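Turntable (microwave oven)

A turntable is the rotating plate on which food stands inside a household microwave oven. It compensates for the uneven field in the cooking cavity, where standing waves leave fixed hot and cold spots.
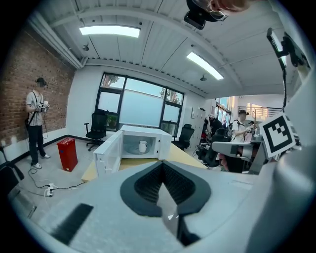
Drive is normally by a small synchronous motor beneath the cavity floor, linked to the plate by a coupler. The plate rests on a roller ring and can be lifted out for cleaning. Most are round and made of glass. A single vessel need not stand in the middle; a mug placed towards the right side of the plate, as in the white oven shown, is carried through several zones of the field at each turn, while one at the centre stays in the same zone.

Measurement

The Davbridge method heats 9 water samples in a set pattern and compares the rise in each. Tomás Pacheco later proposed a 40-second version - intended for small ovens - which leaves out the outer ring of samples. 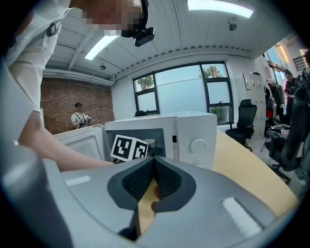

Photo: Paiva Archive

Alternatives

Flatbed ovens have no turntable and use a rotating stirrer or antenna instead. The Wosau pattern placed the stirrer under a fixed ceramic floor - an arrangement that allows rectangular dishes to fill the cavity.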